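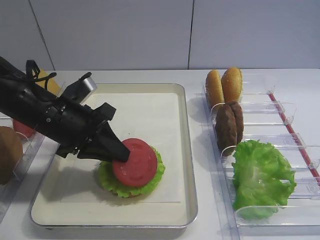 A tomato slice on lettuce, with the gripper touching its upper left.

Travberg Open Call for Town Center Reuse: Frequently Asked Questions

Category: Calls & Competitions / Urban Design
Reading time: 4 min

What is the call for?

The call asks for design proposals for vacant ground-floor space in the center of Travberg. It covers the former Vinard dye works, the covered market hall next to it, and the row of shops between the hall and the rail station. Proposals may address one of these sites or all of them. Selected work will be shown in the market hall and published in the call catalog.

Who can enter?

Architects, landscape architects, planners, and students in any of those fields. Teams may include people from other fields, but the team lead must hold a degree in architecture, landscape architecture, or planning, or be enrolled in a program leading to one. A person can be named on no more than 2 entries and can lead only one.

Do I need to be licensed?

No. A license is required only at the construction stage. Unlicensed teams that are selected will be paired with Avance, the local architect of record, for permit drawings.

Is there an entry fee?

There is no fee for students. Other entrants pay 191 per team, whatever the number of members. The fee is not refunded if an entry is withdrawn or ruled out on format.

What has to be submitted?

Two boards in landscape format, a written statement of up to 1,000 words, and a single PDF containing both. The statement must cover the proposed use, the changes to the existing structure, and how the space will be run after the first year. Captions and drawing notes do not count toward the word limit. Models and video are not accepted in the first stage.

Can the boards carry our names?

No. Review is anonymous. Use the entry code issued at registration, placed in the lower right corner of each board. Remove author names from the PDF properties as well. Entries that show a name or office logo on the boards will be returned once for correction if received before the final week.

What base material is provided?

Registered teams can download a survey plan, sections through the dye works and the market hall, and a structural report on the roof trusses. The sections were drawn before the east stair was taken out. Where the plan and the sections differ, follow the plan.

May we propose demolition?

Partial demolition is allowed at the dye works, except for the street wall and the chimney base. The market hall is listed. Its roof, columns, and floor levels must stay as they are, and new elements inside it must be removable without damage to the columns. The shop row has no listing, but party walls are load-bearing and must be kept.

Is the parking lot behind the hall part of the site?

It can be used for access, planting, and outdoor seating. No enclosed building may be placed on it. A storm drain crosses the lot from north to south, and a strip of 7 feet on each side of the drain must be kept free of foundations and trees.

Can we visit?

The market hall is open to the public in the morning until 11:30 a.m. The dye works can be entered only on guided visits, which run in June. Book through the registration page. Closed shoes are required, and tripods are not permitted on the upper floor.

Who is on the jury?

Elaine Guerra (chair), Decha Inthanon, Prasert Saengthong, and Thanakorn Tanasarn. Pichit Rojanasak is the technical adviser and does not vote. In a tie, the chair has the deciding vote. Employees and current students of jury members cannot enter.

How are entries judged?

The first stage looks at use, fit with the existing structure, and connection to the street. The second stage adds cost and phasing. Jury notes are sent to second-stage teams only.

Who owns the drawings?

The authors do. By entering, teams allow the organizers to print and exhibit the work with credit. Any use in construction requires a separate contract.

Will the selected project be built?

Funding is in place for the shop row. Work on the other two sites depends on the second-stage cost review, and no building date has been set for either.

Where do I send a question that is not answered here?

Use the form on the registration page and put your entry code in the subject line. Answers that affect all teams are added to this page. Questions about site measurements go to the technical adviser and may take longer.

Tags: adaptive reuse, open call, public space, market hall
Shares: 7
Comments: 2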